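Docs > Cell Planning > Tornby bench

Print | E-mail this page

Tornby bench: equipment budget

Maintained by Nghĩa Cao. Last edited March 6, 2024.

Covers one bench cell for block handling. Prices are in dollars, before freight.

- Perforated table, Gashi: 3000
- Gripper, Numbridge: 2163
- Foam block sets: 488

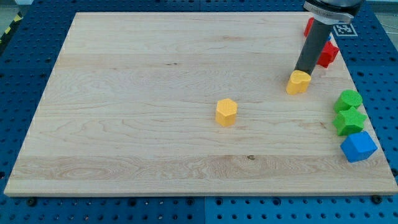

Foam blocks on the wooden board, gripper over the yellow heart.

The board came from stock and is not in the total. Lead time on the gripper is 60 days – order it first. Spare fingers are still unquoted. The next review is in September.

Related

- Proruvero cell budget
- Quote request template
- Freight and customs notes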